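プレスリリース
報道関係各位
7月
株式会社Stirkby

引き出しの奥の「何のケーブルかわからないケーブル」を引き取ります
家庭向け仕分けサービス「Mosorum」、7月より受付開始

株式会社Stirkby(代表:Helju Rozīte)は、家庭や小規模事務所に眠る用途不明のケーブル、電源アダプター、リモコン類を預かり、仕分けして返送するサービス「Mosorum(モソルム)」の受付を7月に開始します。初回の募集は300箱です。

■ 開発の背景
当社はこれまで収納用品の通信販売を手がけてまいりました。お客様に箱をお買い上げいただき、その箱に何が入ったかについては深く伺わない、という節度ある商売です。ところが昨年、購入者300名にアンケートを実施したところ、「中身を把握していない箱がある」との回答が最も多く寄せられました。箱を売ってきた会社として、多少の責任を感じております。

用途不明のケーブルを捨てられない理由には「捨てた翌日に必要になる気がする」が挙がりました。なお、実際に翌日必要になったという回答者は27名おり、当社としても一概に迷信とは申し上げられません。

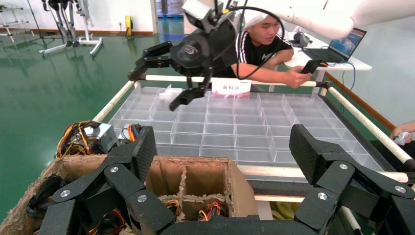

■ サービスの内容
お申し込み後、専用の回収箱をお届けします。箱に入るだけ詰めて返送いただくと、提携先のPrakier社の作業場で端子の形状と定格を確認し、7種類に分類したうえで、一点ずつ名札を付けてお返しします。分類には「おそらく不要」という区分を設けました。「不要」と断定しないのは、お客様のご家庭内での議論に当社が加わることを避けるためです。

仕分け後の品は、返送のほか、引き取り処分もお選びいただけます。処分をご希望の場合も返送前に一覧をお送りしますので、思い出のあるモデムなどがございましたらお申し出ください。

■ 対象外の品
電池、液体、食品、および明らかに他社からのレンタル品とわかる機器はお預かりできません。試験運用中、もっとも多く同封されていた対象外品は家の鍵でした。お心当たりの方は窓口までご連絡ください。

■ 担当者のコメント
「自宅の分を最初に試しました。持っていないプリンターのケーブルが4本出てきました。プリンターを買うべきか検討しています」(Mosorum事業担当 Austra Ozoliņš)

■ 今後の予定
秋以降、収納ブランド「Makris」の購入者向けに優待を用意する予定です。ネジ類への対応を望む声もいただいておりますが、社内に引き受け手がおらず、時期は未定です。

■ 本件に関するお問い合わせ
株式会社Stirkby 広報窓口(担当:Ozoliņš)
受付時間:午前10時から午後4時まで
お問い合わせの際、ケーブルの形状を電話口で説明いただいても、用途はお答えできかねます。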